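Rapport de projet, semestre 1
Évaluation de l'offre de location Sasa (robot à deux bras) pour les travaux pratiques
Auteur : Anselmo Pacheco
Institut technique Sepúlveda, filière automatisation
Version remise le 17/12/24

1. Demande de l'institut

L'institut veut savoir si l'offre Sasa, proposée par la société Utville, convient pour les travaux pratiques de deuxième année. Sasa n'est pas vendu aux écoles. On le loue au mois, avec le logiciel de commande, deux mains articulées et une assistance par téléphone. Le prix est de 549 euros par mois. La formation de départ coûte 149 euros, et elle est obligatoire pour la personne responsable du groupe.

Mon travail était de tester le service pendant le mois de novembre, dans l'atelier de Haren, et d'écrire un avis. Je n'ai pas comparé Sasa avec d'autres robots, car le temps était limité. Je parle seulement de ce que j'ai essayé moi-même ou avec mon groupe.

2. Matériel reçu et installation

La livraison est arrivée le jour prévu. Le manuel existe en anglais et en français, mais la version française est moins complète : le chapitre sur le réglage des doigts y manque. J'ai donc travaillé avec les deux versions ouvertes en même temps, ce qui m'a posé quelques problèmes de vocabulaire. Par exemple, « preshape » est traduit une fois par « préforme » et une autre fois par « position d'attente ». Dans ce rapport j'utilise « position d'attente ».

Dans la position d'attente, les doigts sont étendus et la main reste à côté de la zone de travail. Les petites lumières bleues sur les doigts sont utiles pendant le réglage, on retrouve vite la main dans les vues des caméras de poignet, même quand le fond est chargé comme notre mur de briques.

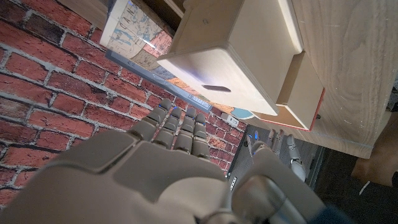

Le calibrage des deux bras se fait l'un après l'autre. Le logiciel demande de confirmer chaque articulation, et il n'est pas possible de sauter une étape déjà faite la veille. Après la première semaine nous connaissions la procédure par cœur, mais elle prend toujours une bonne partie de la séance. J'ai posé la question à l'assistance de Utville. Ils m'ont répondu que la confirmation rapide est prévue dans une prochaine version, sans donner de date.

3. Choix des objets de test

Le catalogue de Utville montre surtout des cubes et des bouteilles. Nous avons préféré des objets de l'atelier, qui sont moins faciles :

- une boîte en contreplaqué clair, avec une fente dans une face et une poignée en fil noir sur un côté ;
- des cartes géographiques imprimées, qui gardent la forme du rouleau ;
- une pochette en plastique transparent.

Les objets sont placés sur la table en bois. Des lignes de ruban gris y marquent un rectangle, et ce repère sert à remettre les objets à une place comparable entre deux essais.

4. Déroulement des essais

Un essai commence quand l'opérateur prend les commandes, et il finit quand l'objet est à la place demandée ou quand l'opérateur abandonne. Nous avons enregistré 321 essais au total. Le logiciel classe les enregistrements par date et par bras, mais il ne permet pas d'ajouter un commentaire libre. J'ai tenu un cahier à côté pour noter les remarques.

4.1 Objets plats

Les objets plats sont les plus difficiles. Le papier roulé revient toujours vers sa forme, et le bord bouge dès qu'un doigt le touche. Avec le plastique il y a une autre difficulté : les reflets. Sur l'écran, l'opérateur ne voit pas bien où se termine la pochette et où commence la surface en dessous. La meilleure méthode du groupe était d'approcher avec les doigts un peu pliés et proches les uns des autres, très bas au-dessus de la surface, puis d'avancer lentement vers le bord. 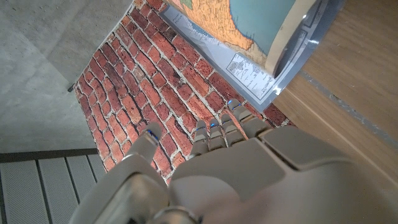
4.2 Objets rigides

La boîte en contreplaqué a donné de bien meilleurs résultats. Avec une seule main, elle tourne souvent sur elle-même quand on pousse. Avec deux mains, une qui stabilise par le dessus et l'autre qui travaille sur le côté de la poignée, l'opérateur garde le contrôle. Il faut seulement faire attention au pouce, qui descend plus bas que les autres doigts et que l'on oublie facilement.

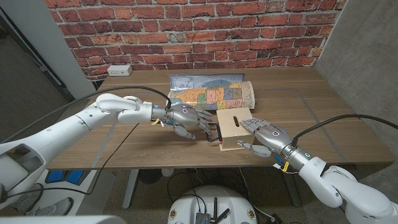 La coordination entre gauche et droite demande de l'entraînement. Au début, presque tous les étudiants bougent les deux bras en même temps et perdent la position de l'objet. J'ai proposé une règle simple : une main s'arrête complètement avant que l'autre commence. Les essais sont devenus plus lents, mais le groupe a abandonné moins souvent. Je n'ai pas mesuré cette différence séparément, c'est une observation de mon cahier.

4.3 Câbles

Les câbles noirs passent à l'extérieur des bras. Quand le bras se plie beaucoup, la boucle devient plus large et peut toucher un objet haut. Il est prudent de vérifier leur position avant chaque séance. Un guide en plastique serait une petite amélioration, et j'ai transmis cette remarque à Utville.

5. Qualité du service

L'assistance est correcte. J'ai appelé trois fois. Deux problèmes ont été résolus pendant l'appel, et le troisième (une perte de connexion du bras gauche) a demandé un rappel le lendemain. La personne au téléphone connaissait bien le matériel.

L'espace de stockage en ligne est limité à 300 enregistrements par contrat. Nous avons atteint la limite avant la fin du mois et il a fallu télécharger les premiers essais pour libérer de la place. Cette condition est écrite dans le contrat, à la page des annexes, mais pas sur la page de présentation de l'offre.

6. Avis

Je recommande la location pour un module court, avec la formation, et à condition que le responsable prépare les séances à l'avance. Pour les exercices avec des objets rigides, Sasa est adapté au niveau de deuxième année. Pour le papier et les films plastiques, je conseille de réserver l'exercice aux étudiants qui ont déjà de la pratique.

Avant de signer, l'institut devrait demander par écrit :

- la version française complète du manuel ;
- le prix d'un stockage plus grand ;
- si un deuxième responsable peut suivre la formation sans payer une nouvelle fois.

Le cahier des remarques est déposé avec ce rapport, au secrétariat de la filière. Les enregistrements téléchargés sont sur le disque partagé du groupe, dans le dossier « Haren novembre ».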